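**Drekberg council narrows rules on outside money in local races**

The Drekberg town council voted 8 to 3 in June to lower the limit on single donations to candidates for local office and to require that any group spending on a race file its donor list before the ballots go out. The change takes effect with the next council election.

Under the measure, a candidate may accept no more than $2,000 from one source. The old rules set no limit for party committees, which had been treated as a separate class of donor since the town charter was last revised. Party committees will now be held to the same figure as everyone else. 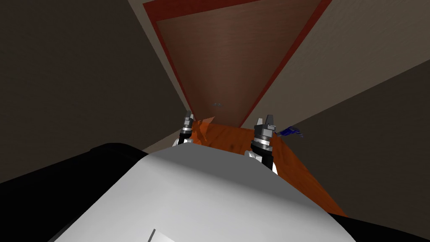
The council also moved the filing deadline forward. Groups that buy mailers, signs, or airtime must report to the town clerk by 5 p.m. on the day before early voting begins. Late filers will face a daily fine, and the clerk is directed to post all reports in full.

Both parties were divided on the question. Four members of the majority joined four from the minority in support, while the three votes against came from members who said the limit would favor candidates able to pay for their own campaigns. An amendment to exempt personal loans failed before the final vote.

The measure reached the council by petition. Organizers turned in 1,643 valid signatures from Drekberg and the Pidby district, more than the charter requires. The petition had asked for a lower limit still — and for a ban on donations from firms holding town contracts — but the second request was set aside for separate study.
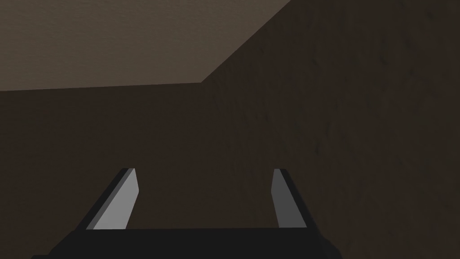
Sfeir questioned whether the new deadline would do much good, noting that a list filed the day before early voting leaves residents a single evening to read it. A deadline two weeks earlier, Sfeir told the council, would have cost the town nothing.

The clerk's office is expected to issue revised forms before candidate filing opens. Campaigns with donations already on hand above the new limit will have 30 days to return the excess. The neighboring town of Rarnix has a similar proposal before its own council, with a public hearing still to be scheduled.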